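Reading time: 4 min

Print this article | E-mail this article

Wood finish

A wood finish is anything you put on bare wood to protect it, change its color, or make it nicer to touch. That covers oil, wax, shellac, varnish, lacquer, paint and a long list of mixtures, some of which are sold under names that tell you nothing (more on that below). I've been keeping this entry up for the Groltham household pages for a good while now, and it's still the one I get the most mail about, so I've rewritten it from top to bottom. Last revised October 23, 2022.

Types

Finishes get sorted into two big families. Penetrating finishes soak in and harden inside the fibers. Film finishes sit on top like a clear skin. Linseed oil and tung oil are the classic penetrating ones, and varnish and lacquer are the classic films. Plenty of products fall in between — "Danish oil" is usually a blend of oil and varnish, and the recipe changes from maker to maker, so two cans with the same words on them can act very differently on the same board.

Wax is a bit of an odd one. It barely soaks in and it barely builds up, and on its own it gives poor protection against water and almost none against heat. I still love it over shellac, where it takes the glare down and feels wonderful under your hand!

Shellac comes from a resin made by the lac insect, mostly in India and Thailand. It's sold as flakes that you dissolve in alcohol, and it dries so fast that you can put on several coats in an afternoon. Alcohol will also dissolve it again later, so I wouldn't pick it for a bar top.

Preparing the surface

Sanding matters more than the finish does, and I say that as somebody who skipped it for years. Go with the grain, work up through the grits, and vacuum between them. With a water-based finish, wipe the board down with a damp cloth first and let it dry, which makes the fuzzy fibers stand up so you can knock them off with fine paper. The grain-raising step is the one people leave out, and then they write to me about a tabletop that feels like a cat's tongue.
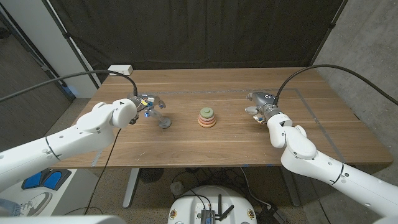
Drying and curing are two separate things, and mixing them up causes a lot of grief. A finish is dry when it isn't sticky. It's cured when it has reached full hardness, and for an oil-based varnish that can take weeks. I once put a lamp on a side table 11 days after the last coat (August, very humid, I should have known better) and the felt pads left four little dents that are still there.

Oily rags deserve their own warning. Linseed oil gives off heat as it hardens, and a crumpled rag can get hot enough to catch fire all by itself. Spread rags flat outdoors until they're stiff, or keep them under water in a metal can with a lid.

Color

Most finishes change the color of the wood at least a little. Oil-based varnish adds an amber tone that deepens with age, while water-based kinds stay close to clear. Cherry gets darker in sunlight and walnut slowly gets lighter, whatever you put on them. Always try a scrap from the same board first — the little squares in the store are usually some other species altogether.

Repair

Oil finishes are the easy ones here. You clean the spot, sand it lightly, rub in more oil and wipe off the extra. Film finishes are fussier, and a patch in the middle of a varnished top nearly always shows at its edges, so I mostly end up redoing the whole top. White rings are often moisture trapped in the film and may fade by themselves if you leave them a few days.

See also: Sandpaper; Shellac; Stain (wood); Veneer

We use cookies to remember your settings. By continuing to browse Groltham you accept our cookie notice.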